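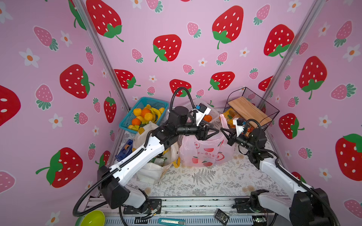

Jennylyn Panganiban

The groceries come in the door at 6 in the evening in most of the kitchens I visited for this story, and in most of them they sit for a while. The bags go down on the table. Somebody looks at the mail. Somebody opens the chips. The rest of the food gets put away later, one piece at a time, by whoever needs the table.

I wanted to know what happens between the bag and the basket, which takes up a few minutes of nearly every week and gets very little space in the kitchen pages. We print plenty on shopping and even more on cooking. The part in the middle is left to habit, and habits vary more than I expected, even between two apartments with the same floor plan.

My first stop was Gerberg, a housewares store in Jiltwood that has sold baskets, bins and bread boards from the same corner since the street outside was paved. Krishnamoorthy Poduval runs the storage side. He stocks 255 kinds of basket, a number he keeps on a card by the register for insurance reasons and was happy to read out to me. There are plastic ones with solid sides, plastic ones with a mesh pattern, coated wire, bare wire, willow, and rope. The plastic sells best by a wide margin.

"People buy the color first," he said. "Then they come back for the size they should have bought."

The size they should have bought is usually wider and lower. A deep basket looks generous in the store. At home it gets filled, and the fruit on the bottom carries the weight of everything above it. Oranges can take that for a while. Peaches can't, and a ripe pear will be done by Monday. Poduval tells customers to picture two layers of whatever they eat most and to buy the basket that holds it.

He has also seen what happens when a household owns only one. The potatoes go in with the apples, the onions go on top, and when one piece turns soft at the bottom, it is found by smell. A second basket costs less than a bag of good oranges and solves most of that. The split he suggests is plain: sweet things in one, things for the pan in the other. Cooks reach for an onion at a different hour than children reach for a banana, and two baskets keep their hands apart.

I asked whether color has any use past looks. He thought it had some. In a house where several people unload, a bright basket is easier to name out loud. "Put it in the blue one" works from across the room, and so does "the white one." It is harder to direct a teenager to the left-hand willow basket.

From the store I went to three kitchens in Wornance, the row of brick apartments behind the old bus garage. None of the people there wanted their names in a magazine next to an account of how they handle onions, so I have left them out.

The first cook unpacks straight from the bag to the cupboard and makes a separate trip for every item. She doesn't mind the walking. The second empties each bag onto the table all at once, looks at the pile, and then sorts. The third leaves the bags standing with their mouths open and works out of them for two days, until they are flat enough to fold. Her fruit goes into a basket right away, and everything in a wrapper stays in the bag.

The third method has more going for it than it gets credit for. A canvas tote will stand well enough against the side of a basket, and packaged snacks are in no hurry. The trouble comes when a piece of produce is overlooked at the bottom. A thin plastic bag holds moisture, and a cucumber left in one overnight in a warm kitchen will feel it. 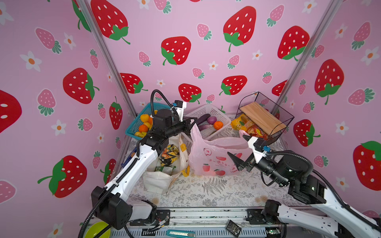 Does fresh produce have to come out of the shopping bag on the day you buy it?
It should come out that same day if the bag is plastic, and the onions most of all, which need moving air to stay dry. Packaged food can wait.

The choice of bag matters too, though the cooks I met put less thought into that than into baskets. Most carry a mix. There is a cloth tote with long handles, bought or given years ago, and then a thin printed plastic one that came home once with something in it and was worth keeping. The printed ones are often very cheerful. Fruit is the favorite subject, followed by flowers and good wishes.

Each does a different job. Cloth is better for cans, jars and anything with corners. It breathes, it washes, and the handles don't cut into your fingers on the stairs. Plastic wipes clean and keeps a leaking package of chicken away from everything else. It also slumps when you set it down, and round things roll out of it. The second cook at Wornance has a rule that oranges never ride in plastic. She made it after an evening spent on her knees on the landing.

How a bag is packed at the store decides how it unpacks at home, and here I have changed my own ways. I used to pack by weight alone, heavy at the bottom and light on top. I still do that inside each bag, but now I also pack by where things will end up. Basket food goes in one bag. Cupboard food goes in another. Anything cold gets its own, and that bag goes straight to the refrigerator door. It took a couple of weeks before my hands did it without being told. The unloading is shorter and the table is clear sooner.

Chips and other snacks in puffed bags are the exception. They weigh nothing and take up room, and they want to be on top of everything. Poduval keeps his own in a wire basket at the end of the counter and lays a cutting board across it, so the board has a home and the basket gets a lid. I tried it. The board has to be longer than the basket is wide or it falls in. If the basket is bent or stands on an uneven surface the whole thing leans, so set it where it won't be bumped. Light boards are easier to lift off with one hand.

There is the question of what should be beside what. Bananas are the ones to watch. They give off a gas as they ripen that hurries other fruit along, which is handy if you have a hard avocado and a nuisance if you have soft ones. Citrus is less bothered than most. A bunch of bananas on a pile of oranges will do for the few days bananas last, and the bunch on top is the right way up, since bananas bruise and oranges don't much.

Eggplant is awkward. It dislikes the cold, and in a refrigerator it can go brown and pitted inside within days. It also dislikes being kept waiting. The best place is out on the counter in an open basket, away from the bananas, and it should be cooked soon. An onion next to it does no harm for that short a stay. For longer, onions want a dark spot with air around them, and they should be kept well apart from potatoes.

Lemons will sit out for a week and look good doing it. After that the skin begins to harden. If you use only one now and then, leave a couple in the basket and put the rest in the refrigerator in a closed bag, where they will keep for several weeks. 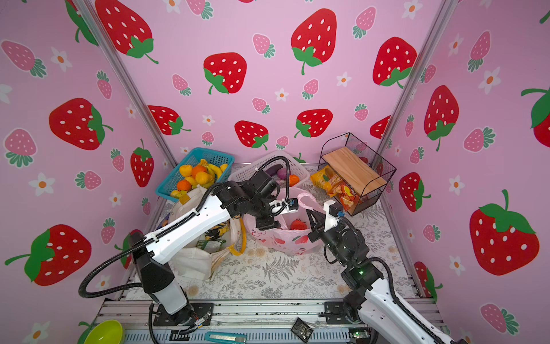 Bananas on hand, oranges and mandarins beside them, and the bags up front.

Washing is better left until you are ready to eat. Water trapped between two pieces of fruit invites mold, and a basket with solid sides dries slowly. The exception is the basket itself. It should be emptied and washed when it looks dull, and plastic ones can go in the sink with dish soap. Wire ones want a brush at the corners, where onion skin collects. Dry them all the way before anything goes back in.

A cloth under the baskets is worth the laundry. Produce brings grit home with it, and the feet of a wire basket will mark a painted table. Pick something patterned. The first cook has a plain white one from Nyanda, the linen shop two doors down from Gerberg, and says she can tell what she cooked all month by looking at it. Leaf prints and small florals are kinder to tomato and turmeric. Whatever you choose should be able to stand a hot wash.

The bags need somewhere to go afterward as well. Totes should be turned inside out and shaken over the sink, then hung by the handles near the door. Plastic ones fold into thirds and then into a square, or get pushed into another bag, which is how it was done in all three kitchens at Wornance and in mine.

I went back to the store before I left Jiltwood and bought a low white basket with mesh sides for the onions. Poduval asked me what size the old one was, and I held out my hands. He put the one I had picked back on the shelf and gave me the next size up.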